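Dillermont Street Fair: Questions We Keep Getting

When is it?
August, from 2 until the band runs out of songs. They know 16.

Is parking free?
Yes, at the Gorkmont lot, which holds fewer cars than its owner believes.

Can I bring my dog?
If it's better behaved than you are.

Are drinks sold?
Yes – cans are two dollars. Water is free if you take a cup.
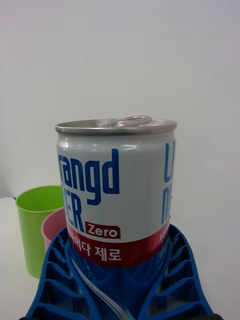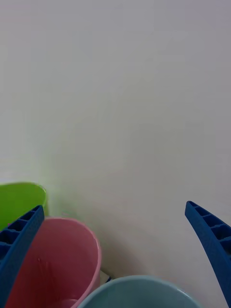 Who do I complain to?
Dulce Trujillo handles noise. Ibsa Abdella handles everything else, slowly.

What if it rains?
We get wet. Last year's tent cost us 4000 dollars and left without us.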